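Notebook > Bin cell > Planner > December

December, 10:20 start

Picking up from the grasp scorer swap. Stomance says the new scorer is better in clutter. Their release note has a plot and no axis numbers, so I wanted our own runs before anyone on the Pärn side builds on top of it. Ojārs Toom is already talking as if we've switched. We haven't.

Setup: same planner, same approach speed, same bin mesh as last month. Only the scorer changed. I checked the config diff twice because the last "only X changed" comparison had a different voxel size in it, and I lost an afternoon to that.

Ran 20 attempts per scorer, toys and small plastic bits, placed by hand. Old scorer: 14 lifts. New scorer: also 14. Different objects failed, which is maybe interesting, but with this many runs I wouldn't argue for either one. Ojārs thinks the new one "looks more confident." It does print bigger scores. I rescaled them against the old ones and the ordering of the top candidates barely moves.

What did show up is planning time. Three of the runs with the new scorer timed out before any motion. The log has it sampling over and over on candidates near the side walls, every one of them thrown out by the collision check on the wrist, then asking the scorer for more and getting nearly the same list back. Nothing tells the scorer that a pose was rejected. The old one had this too but spread its candidates wider, so it got out of the loop by luck.

Tried:
- wall margin up to 35 mm. Timeouts gone, but now it won't even try anything close to the walls. That's cheating.
- shuffling the candidate list. Helped once, hurt once. Dropped.
- caching rejected poses by region and masking them on the next call. Seems right in principle. Only wired up by hand so far.

Second problem, older. Thin and open parts come back from segmentation as two or more blobs, and the scorer then ranks each piece as its own object. The yellow toy vehicle with the cutouts is my usual check for this. Also not convinced the bin floor is being removed cleanly — the plane fit is decent in the middle, but the scratched metal gives speckle in the depth and some of that survives the filter as tiny "objects."

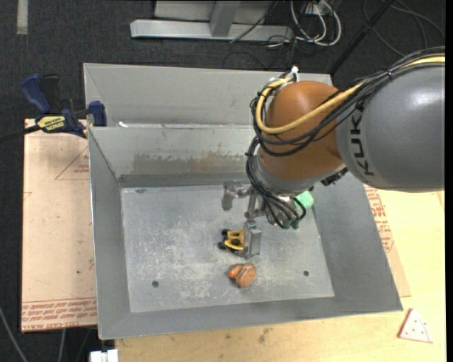
Planning and Grasping, Trerkham Workshop

Finger pad at the yellow toy, with the small orange-brown piece lying just below it. Two things that close together are a fair test for the merge step, and I'd like to see it run on those before believing any more averages. The two round holes in the floor should go in the bin mesh as well. At the moment the mesh has a plain rectangle down there and I keep wondering how much of the residual in the plane fit is just that.

Cable model: the collision body for the wrist is still a fat capsule that someone drew to cover the cable loop. I suspect a good share of the wall rejections are the capsule and not the arm. Fluninent's tool claims to fit a tighter hull from joint logs. I'll believe it when it runs on our logs without crashing.

16:45. Masking patch runs, no timeouts in a short try. Too short to mean anything. Not merging. Ojārs wants it in the demo branch, I said after a full set on both scorers with the margin back where it was.

To do
- full set, both scorers, masking on and off
- measure the holes, update mesh
- shrink the capsule, rerun the wall cases only
- ask Stomance what was on that axis

Recent entries
Voxel size mixup, what to throw away
Plane fit residuals on scratched metal
Approach speed vs. scorer, first pass
Fluninent hull tool, install notes
Log format changes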